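Vorklow control group, software diary
June, entry opened 7:40 a.m.

The morning was given to the scheduler fault reported in the previous entry. To restate it for those reading only this page: the two arm controllers each keep their own clock, and the bridge process stamps incoming joint states on arrival. When the bridge falls behind, the stamps bunch together, and the policy is handed a joint history that never took place. Man-lok Leung reproduced the bunching on demand by starting a log compression job on the same machine. With the job running, the worst gap between true time and stamped time was 375 milliseconds. No learned controller should be expected to perform well on such input, and the group accepts that a portion of last month's poor results must now be read with this in mind.

The correction adopted today is to stamp at the source. Each arm controller writes its own time into the message, and the bridge passes it through untouched. Offsets between the two clocks are estimated at startup and checked again between episodes. Shuk-fan Tam objected to the second check on the ground that it lengthens every reset. The objection was recorded and the check kept for the present, with a configuration flag to turn it off.

Log compression has been moved to the evening queue. It should not have shared a machine with the bridge in the first place, and the run sheet now says so.

10:15 a.m. The cloth and bin task was set up again under the new build. The left arm and the right arm are both required, as the policy assigns each towel to whichever side has the shorter reach and may revise that choice once before contact.

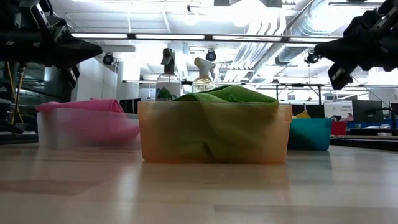 The revision step is where the planner and the policy still disagree. The planner, Pera, holds a reserved volume for each arm and releases it only when the arm reports that it has stopped. The policy does not know about reserved volumes. When it changes its mind about which arm should go, the request reaches Pera while the first arm still holds its space, and Pera refuses it. The refusal is correct. The trouble lies in what follows, for the policy receives no word of the refusal and continues to issue targets as if the second arm were moving.

Three remedies were discussed at the bench. The first is to return the refusal to the policy as an extra input, which would mean retraining. The second is to let Pera queue the request and grant it when the volume clears. The third is to forbid revision altogether. Leung prefers the second and has a branch for it. The undersigned also prefers the second, provided that a queued request expires. A request that is granted late, against a cloth that may have shifted in the meantime, is worse than one that is never granted. The expiry was set at 5 control ticks and will be reviewed.

Tam raised a related matter concerning the gripper width signal. Under the old build the width was smoothed in two places, once in the driver and once in the observation code, and the doubled smoothing hid short openings of the fingers. The driver filter has been removed. The signal is noisier on the plot, and the group should not be alarmed by it. The slip detector was tuned against the smooth version and has therefore been disabled until it can be tuned again.

1:30 p.m. The first block under the new build comprised 18 episodes. Stamps were checked after each one by the script Tam wrote for the purpose, and no bunching was found. Two episodes were stopped by the operator when Pera refused a revision in the manner described above. These have been kept and labeled as planner refusals so that Leung may replay them against his branch. They are not to be counted against the policy in the weekly table.

The replay tool deserves a note of its own, having been the cause of some confusion. It reads the recorded observations and runs the planner against them, but it does not simulate contact. A replay in which Pera grants a request therefore shows only that the request was granted. It is silent on whether the cloth would have been picked up. Anyone quoting replay results in a report is asked to use the word "granted" and to avoid the word "succeeded."

2:50 p.m. Perception was taken up after the midday break. Abdel Hamid, our shared labeling server, returned the wrist camera masks for the earlier block, and the undersigned went through them with Tam.

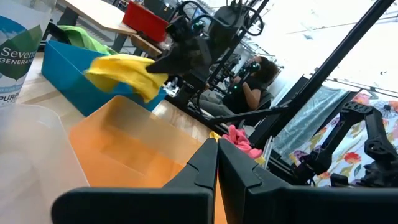 The segmentation model was trained largely on views from the fixed camera, and its behavior at the wrist has been uneven. It relies on color more than is desirable. A view in which a yellow cloth hangs over the opening of a blue bin, with the tip of the other gripper holding its right side, asks a good deal more of it than color. The cloth must be kept as a single region up to the fingertip, the fingertip must be given to the other arm, and the lime-green cloth along the back rim must not be merged with the yellow. Frames of this sort have been moved to the head of the labeling queue. Tam will write the instructions for them and has asked that fingertip boundaries be drawn by hand.

A further point was agreed regarding the masks for the arms themselves. At present each wrist camera masks its own fingers by a fixed template, and the template is correct only for the width at which it was drawn. The replacement will project the finger model from the measured joint state. This depends on good time stamps, and could not sensibly have been attempted before this morning's correction.

The export to Brandeo, the dashboard, failed at 4:20 p.m. on a field name. The stamp field had been renamed in the bridge and the exporter still looked for the old name. Leung restored the old name as an alias. The undersigned would have preferred the exporter to be changed, and a ticket has been opened to that effect.

Work carried over: tuning of the slip detector; review of the queue expiry; removal of the alias; a written note to the group on the reading of last month's results, to be drafted by the undersigned and checked by Tam before it is sent.

Entry closed 5:35 p.m. The bridge was left running overnight with both arms parked, to obtain a long record of clock drift.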